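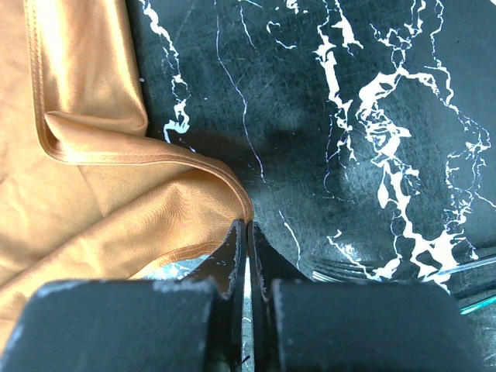

Vesela Spahić wrote that the Ullell kit is fine for blocks and cups, but that she would not pay for it before somebody on the list had tried it with cloth, and satin in particular. Her message is quoted at the end. I have had the kit on my bench at Fekthorpe since June, so I can answer most of it.

First the price, as three people asked me privately. We paid 1293 for the arm kit with the two-finger gripper and the wrist camera, delivery included. The spare pads were extra. Brerdale, who sell it here, gave us 2 years of guarantee on the motors, but the pads and the finger plates are not covered. Please read this line in the contract before you sign, I did not.

Now the cloth. With cotton napkins I have little to complain about. The fingers close slowly enough and the hem gives them something to hold. Satin is another matter. It slides away from the tips when the approach is too flat, and if you press down more, the plates rub on the table. Our plates have marks and worn patches already. It does not disturb the grip so far, but for a new product I expected a harder finish.

What helped us was to go for the fold and not for the flat part. Where the satin turns over on itself there is a rounded edge, and the tips can come to it from the side. Nhung Hứa changed the approach angle in the settings file and after this we lost the cloth much less often. I can send the file to anybody who wants it.

The camera is good for the price. A dark, shiny table with a strong pattern is the hard case: the arm throws its own shadow just where you want to see the hem, and the software sometimes takes a white vein in the marble for an edge of the cloth. A second lamp from the side made it better. Cutlery near the cloth is found well, also when only a part of a fork is in view.

The support is polite - but slow. I wrote to them on 11/9/19 with a question about the gripper force, and the answer was a link to the manual I had already quoted to them.

Would I buy it again? For teaching and small tests, yes. For a laundry or a restaurant, no, or not with this version. Kittipong Khunthong asked about the Đào gripper instead. I have not tried it and would be glad to hear from somebody who has.

Regards,
Lợi Đồng

Vesela Spahić wrote:
> Has anybody used the Ullell kit with soft things?
> The demonstration I saw was only blocks and cups, and
> for those it is fine. We need it for table linen, some
> of it satin. I will not pay for it before I hear from a
> person who has tried. Also, what do the spare pads cost?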